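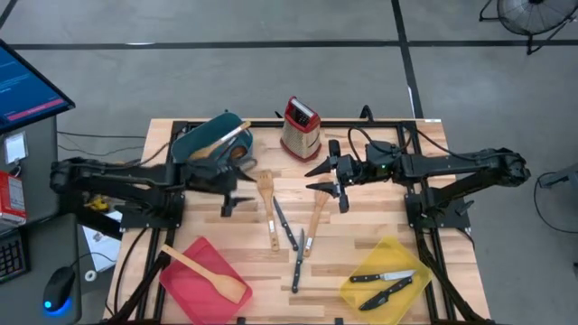

Kitchen utensils on the table, grater at the back.

Stistden Utensils: read me first

A small picture set about putting wooden spoons and slotted spatulas into bins, which Caroline Mbwambo once described as "my evenings, but with a file structure". Kept by Halima Temba and Erasto Khaemba. Last tidied 6th October.

What's in it
Two folders, joltholm and siriwan. Each has 23 sequences. The knives and the box grater belong to neither bin and should stay on the table, however untidy that makes you feel.

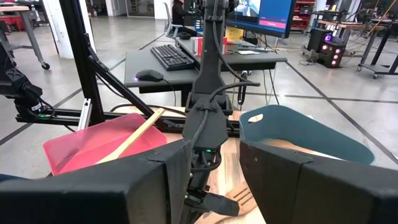 Labels
Every wooden thing with a handle is "utensil". We tried separate names for spoon, spatula and turner in May and lost four days to the word "turner".
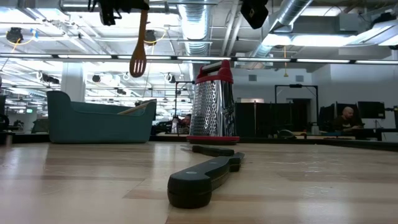
Bins are labelled by colour, and teal is teal. Hamisi still writes "green", so search for both.

Known faults
Two sequences in siriwan have no labels. Esther Were is getting to them.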